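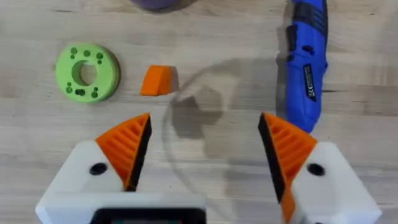 Chapter 4
The Bench and the People Beside It

Balthasar Hauser
August

When Zastach put its first robot arms on the sorting benches, the notice pinned up in the canteen promised that staff would be "freed from repetitive tasks". It did not say what they would be freed to do. This chapter begins with that gap, which turns up in nearly every account of automation at work, and asks you to keep it in mind whenever a supplier offers you a figure.

The figure at Zastach was 539. That was how many items an arm was supposed to sort in a shift, according to Prolix, the firm that sold the system. A person on the same bench was put down at 200. Set side by side, the two numbers seem to settle the matter, and the managers who signed the order thought they did. But the first had been reached with one kind of part, laid out in the same way each time, on a bench cleared before every run. The second came from an ordinary shift, with all its mixed trays, phone calls and missing labels. A fair comparison would have put both to the same work. You will meet this kind of mismatch again in the exercises at the end of the chapter, and you should learn to look for it before you look at anything else.

Consider what a mixed bench asks of whoever, or whatever, is working at it. Some things are flat and some are round. A power tool has one good place to hold it and several bad ones. A ring can be picked up by its rim or through the hole in the middle, and which of these is better depends on where it has to go next. Things lie close to one another, or inside one another, and moving the first may shift the second. A sorter with a few weeks' practice deals with all this while talking about something else. An arm has to be brought to it case by case, and somebody has to do the bringing. 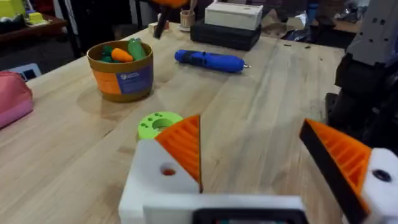 That somebody is usually left out of the sums. At Zastach the sorters were renamed "cell attendants" and their pay stayed where it was. They set out the parts, watched the grips, put back whatever had been dropped and pressed the reset button. Several told the works council that the new job was harder on the nerves than the old one. Before, they had set their own pace. Now they waited on the arm and stepped in when it stopped, so they could neither settle into the work nor walk away from it.

Prolix's own log for the first quarter listed 1270 stops that needed a person. The firm called these "assisted cycles" and counted each one as a success for the arm. I would count them as labour — skilled labour, too, as the attendant had to see at once what had gone wrong and put it right without upsetting the rest of the bench.

None of this shows that the arms were useless. At the sister site in Salameh, where the parts hardly varied, they did much of what was claimed, and the people there were glad to be rid of the night shift. The difference lay in the work and in who had been asked about it beforehand. Salameh's sorters had helped to choose which benches would change. Zastach's had read the notice in the canteen.

Section 4.1 sets out how to describe a job before any part of it is handed to a machine. Section 4.2 turns to the Tosisard agreement, under which time spent helping the machine must be recorded and paid as work.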